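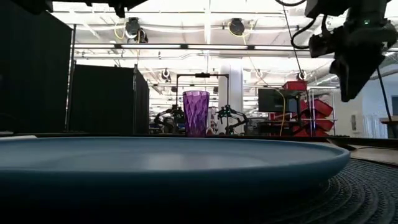 Dining Room Basics, Handout 6: The Single Cover
Ferilville Evening Program, Wednesday section
Instructor: Rizwan Khondokar

Read this before class. I say that every week and every week I can tell who did.

Last time we talked about linens, and several of you found out you have opinions about polyester. Tonight we move on to the cover. "Cover" is the trade word for everything one guest needs in front of them: plate, napkin, glass, utensils, and whatever sits underneath. It is also the word for the guest, as in "we did 70 covers tonight," which tells you something about how the trade sees guests.

1. The space

Allow each person 20 inches of table edge at the very least. More is kinder. Less and you are seating people who will know each other's elbows by dessert. Mark off the space in your head before you put anything down, then work from the middle of it outward.

2. The placemat

The placemat goes down first and everything else takes its position from it. A rectangular mat lines up with the table edge and forgives you. A round mat has no sides to line up, so you have to line up its center, and people who have never had to find the center of anything will set it a little to the left and then set the whole meal a little to the left to match.

Keep the front of the mat close to the table edge but fully on the table. A woven mat that hangs over will catch on a sleeve. Shake woven mats out over the sink before service. You will be surprised what lives in there. I used to be.

3. The plate

A round plate on a round mat should leave a ring of mat showing, the same width all the way around. Stand behind the chair to check it. From the side you will always think it is fine.

Carry plates by the rim, thumb flat along the edge and out of the well. If I can see a thumbprint in the middle, the plate goes back and so do you.

Color: the school owns blue plates because the school was given blue plates. They look good on dark mats and they make scrambled eggs look heroic. They do nothing for mushroom soup.

4. The napkin

Koster, the manual we use for this course, devotes an entire chapter to folds, including a swan. We will not be doing the swan. For a casual cover a plain square is enough, and you have choices about where it goes: on the plate, to the left of it, or above it, turned on the diagonal so that one corner points down toward the diner.

The diagonal above the plate is the one people get wrong. Let the lower corner just meet the mat. If it slides under the plate, the guest will pull it out and the plate will come along for the ride. 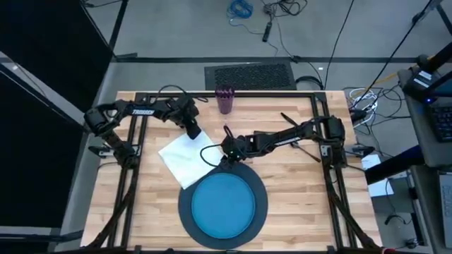

Fig. 2. Napkin on the diagonal, lower corner at the rim of the mat. Tumbler toward the back, dark utensils lying at a slant to the right.

5. The glass

In a finished cover the water glass stands above the tip of the knife, upper right. Until then, park it at the back of the table where your sleeve won't find it. Textured tumblers, the kind with a pattern on the sides, hide fingerprints very well. They also hide old lipstick very well, so hold each one up to the light and check the rim. A tinted one deserves a second look.

6. Utensils

Forks left, knife and spoon right, blade toward the plate. You know this. You have known it since you were small, and yet the Birnileck practical in March produced two tables set in mirror image by people who were facing each other and copying.

Line up the bottoms of the handles with each other. Dark utensils on pale wood show a crooked line from across the room. Lay utensils flat when you bring them to the table, and keep your fingers off the parts that go in mouths.

For class

Bring a clean side towel. Mats and plates are in the Storura cabinet, lower shelf; the door sticks, so lift and pull. You will each set one cover, walk around to the other side, look at it, and fix it. Then you will swap with a neighbor and fix theirs, politely.

Reading for next week: Koster on soup service. Wear something washable.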